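Plolance Opens Guided Trail to Upper Onder Falls
Chaturvedi Press Desk | January
Shares 40 | Comments 4

ONDER — Plolance, the regional trail operator, has opened a guided walking route to the upper pool of Onder Falls. The route starts at the Vemex forest gate and follows the existing stream path for 5 km before joining a new stone stairway on the east bank.

The stairway replaces the steep clay section that closed each rainy season. Handrails have been fitted on the outer side, and drainage channels cross the path at regular intervals. The walk up takes around two hours at a moderate pace. Swimming is permitted in the lower pool only.

Groups leave the gate at 7 a.m. and 10 a.m. and are limited to one guide per party. Visitors must register at the gate office, carry drinking water and return before 4 p.m. Glass containers are not allowed past the gate — bags are checked at the office and again at the stairway.
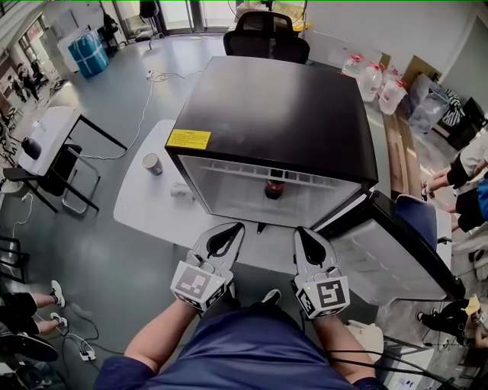
A small black mini fridge on a white table, with a bottle inside.

Access by road is from the Chaturvedi junction. The last stretch is unpaved and suitable for cars in dry months; a high-clearance vehicle is advised at other times. Parking is available beside the gate. Buses stop at the junction, and shared jeeps cover the remaining distance in the morning.

The trail will close without notice when the stream rises above the marker at the first footbridge. Current status is posted at the gate office and at the Chaturvedi bus stop. Bookings for groups and schools are handled by the Plolance office in Onder.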